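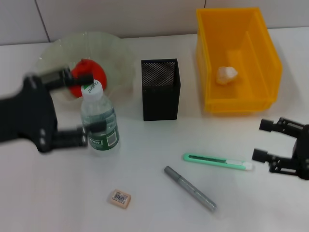
Corina Hofstetter wrote to us after the first printing to say that she had cleared her whole desk in one go, felt wonderful for an evening, and couldn't find a single pen the next morning. So the section you are reading has been rewritten, and the sorting now comes before the putting away. Thanks, Corina!

4. Setting Up Your Tabletop Station

You have the Civico shelf on the wall by now (section 3), so let's get to the fun part – giving every small thing on the table a home. You don't need matching containers. A yellow bin, a clear bowl and a black mesh pen holder make a great starter set, and the different shapes help you remember what goes where.

4.1 Before you start

1. Take everything off the table and wipe the top down. Let it dry completely.
2. Empty each container and shake out the crumbs. Check the corners of the bin, where scraps of paper love to hide.
3. Put the bin at the back, toward the wall. Tall things behind, short things in front!

Note: If your bin has a divider, decide now what each side is for. We like paper on the large side and tape, clips and chargers on the small one, but swap them if you do a lot of mailing.

4.2 Filling the containers

4. Stand the pen holder near the middle of the table, within reach of either hand.
5. Test each pen on scrap paper before it goes in. Be brave and toss the dry ones.
6. Use the clear bowl for odd-shaped things you pick up every day. You can see into it from the side, so nothing gets forgotten at the bottom.
7. Choose one spot for your water bottle and stick to it. Screw the cap on tight each time you set it down.

CAUTION: Retract the blade of a utility knife and lock it before you put it away. Never drop an open knife into the bin or the bowl.

CAUTION: The Civico shelf holds up to 1000 grams per bracket. Keep full water bottles on the table.

4.3 The two-week check

8. Use the station as it is for 2 weeks. Don't move anything yet, even if you're itching to.
9. Then look at what has piled up outside the containers. Those things need a home too, and it's so satisfying to find them one.
10. Write your final layout on the card in the back pocket of this guide.

Spare dividers are listed in the Vorkex parts sheet under number 3135. For hanging hooks, go on to section 5.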